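January, after 10 p.m., tea going cold

Okay so I've been meaning to write about the bread for a while and tonight I finally have something to say, because it rose! It rose properly, over the lip of the bowl, and I stood in the kitchen in my socks and said "look at you" out loud to a bowl of dough.

Going back a bit. Cù (the starter, named in a hurry and it stuck) has been alive since before Christmas and for most of that time it smelled like nail polish remover and did very little. I fed it morning and night. I moved it from the windowsill to the top of the fridge to the closet with the water heater, and the closet is where it woke up. 119 grams of flour at night, the same of water, stir, lid on loosely. I know 119 is a silly number, it's just what my old yellow scoop holds when I level it off, and I'm not going to start arguing with the scoop now.

Định Doãn gave me the first spoonful of it in a jam jar with instructions on a sticky note, and I've lost the sticky note. I called tonight to brag and got a long lecture about salt. Apparently I've been putting it in too early. Định puts it in after the first rest, with wet hands, and pinches it through, and says the dough "goes tight and then forgives you." I wrote that on the calendar so I wouldn't lose it too.

The flour is the other thing. I'd been using whatever was on sale and then last week I took the bus out to Clundberg, to the mill shop — two buses really, and a walk along the road with no sidewalk — and bought a big bag of their bread flour and a small bag of rye. The woman weighing it asked what I was making and I got shy and said "just bread." It cost more than I want to write down. But the difference! The dough feels like an earlobe now, where before it was more like wallpaper paste.

Tonight went like this. Mixed at four, rested, salt (too early, see above), three folds with a half hour between each, and then I left it alone and cleaned the bathroom so I wouldn't keep lifting the towel. The bathroom needed it anyway. I threw out a shampoo bottle that had been empty since fall and put toothpaste on the shopping list. 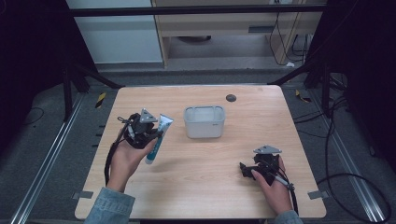

Toothpaste, mostly white, with the blue and teal band.

Back to the bowl by seven and it had nearly doubled. I tipped it out and shaped it on too much flour, got a sort of lopsided football, and put it in the colander with a dish towel because I don't own a proper basket. There was a nice cane one at Kilteck when I went in for lightbulbs and I held it for a good long time. Maybe in the spring. The colander leaves little dots on the crust if the towel slips and I kind of like them.

It's in the fridge now for the night. I'll bake it first thing, in the heavy pot, lid on and then lid off. Last time the thermometer said 86 in the closet and I think that was too warm, the whole loaf spread out flat and tasted like vinegar, so tonight I propped the door open with a boot.

Other things, quickly. My sister wants to drive up to Gultulwood when the snow's gone and walk the loop trail, the long one, and I said yes before I remembered my knee. I finished the library book about lighthouses and didn't love it (too much about the author's divorce, not enough lighthouse). The upstairs neighbors have a new puppy and I can hear its nails going back and forth, back and forth, and then a thump when it lies down. I don't mind it at all.

I need to remember to save a spoonful of Cù before I feed it in the morning, for the jar I promised Mom. And buy rye. And call about the knee.

Going to look in the fridge one more time and then bed.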